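## 6. Preparing the demonstration stand for visitors

Section 6 covers the Wavholm two-arm kitchen demonstrator when it is shown to visitors at an open day, a school visit or a customer tour. It assumes that the arms have been commissioned as set out in section 3 and that the operator has completed the Overgaard induction. For routine laboratory use, go to section 7.

The stand runs in two modes. In **Rehearsal** mode the kitchen is simulated and appears on the visitor display; the physical arms stay parked and unpowered. In **Live** mode the physical arms move. All visitor sessions start in Rehearsal mode.

### 6.1 Before the doors open

Allow 66 minutes for set-up on the first day at a new venue. On later days at the same venue the work is shorter, but every step still applies.

1. Place the base unit on a level floor and lock all castors.
2. Fit the barrier posts and run the barrier tape at full height. The distance between the tape and the fully extended reach of either arm must be at least 2 metres.
3. Connect the mains lead to a socket that visitors cannot reach. Tape down any cable that crosses a walkway.
4. Check that the red stop button on the operator desk is released, then press it and confirm that the desk lamp turns amber. Release it again.
5. Repeat step 4 with the second stop button on the barrier post.
6. Switch on the Surkier controller and wait for the steady green light.
7. Switch on the visitor display and set the input to channel B.

> **Caution:** Do not switch on the arm power supply at this stage. If the arm supply is already on when the controller starts, the controller will hold at the fault screen and must be restarted with the supply off.

If either stop button fails the check, the stand may be shown in Rehearsal mode only. Hang the "Display only" sign on the barrier and record the fault in the stand log.

### 6.2 Loading the kitchen task

1. At the operator desk, sign in to Clisetell with the account marked *open day*. Other accounts can edit scenes and must not be used in front of visitors.
2. Select **Tasks**, then **Kitchen**, then **Vegetable to pan**.
3. Select **Rehearsal**. The mode bar at the top of the desk screen turns blue.
4. Press **Reset scene**. The pan, the plate and the cucumber return to their starting places.
5. Set the playback speed to *Normal*. *Fast* is meant for testing and is hard for visitors to follow.
6. Press **Run once** and watch the task from start to finish before admitting the first group.

*Note:* The starting places vary slightly from one reset to the next. To fix them for the whole session, tick **Hold layout** before pressing **Reset scene**.

*Note:* If the display shows the scene but the hands do not move, the task has loaded without its motion file. Return to step 2 and load it again — pressing **Run once** repeatedly will not help.

### 6.3 Running a session

A full session lasts 27 minutes, including questions. Groups should be no larger than 18 people. Larger groups should be split, with the second group waiting outside the barrier area.

1. Bring the group to the barrier and point out the stop buttons.
2. Explain that the first run is simulated and that the arms behind the barrier will stay still.
3. Press **Run once**. Speak during the run if you wish, but stay within reach of the operator desk.
4. After the first run, press **Reset scene** and then **Step**. Step mode halts the task at each change of motion.
5. Use the halts to talk about where the hands are going and what the controller is waiting for.
6. Leave step mode by pressing **Continue**.

The view used for talks is the counter from above, with the pan between the two hands and the plate to the right. Black bands at the top and bottom of the view are normal and do not indicate a display fault. The top band hides the end of the pan handle. Do not stretch the picture to fill the display, as this alters the shape of the pan and makes distances misleading. 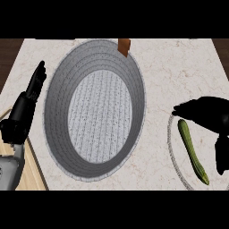

**Can the task be changed while visitors are watching?**

Only in Rehearsal mode, and only between runs. Wait for the message *Run ended*, choose another task from the Kitchen list and press **Reset scene** before starting it.

### 6.4 Changing to Live mode

Live mode is optional and needs two trained operators, one at the desk and one at the barrier.

1. Confirm that everyone is outside the barrier.
2. Switch on the arm power supply and wait for the double tone.
3. Select **Live**. The mode bar turns red.
4. Hold down the enable key throughout the run. Releasing it stops both arms.

> **Warning:** Never reach over the barrier to straighten an object. Release the enable key, switch off the arm power supply and enter by the gate.

A clean Rehearsal run does not clear the same task for Live mode. Each task must have its own entry on the venue sheet, signed before opening.

### 6.5 Closing down

1. Select **Park** and wait until both arms are at rest.
2. Switch off the arm power supply, then the controller.
3. Sign out of Clisetell. Signing out clears the held layout.
4. Remove the enable key and return it to the key box.
5. Enter the number of sessions and any faults in the stand log.

Leave the barrier in place overnight if the stand stays at the venue. For transport, see section 9.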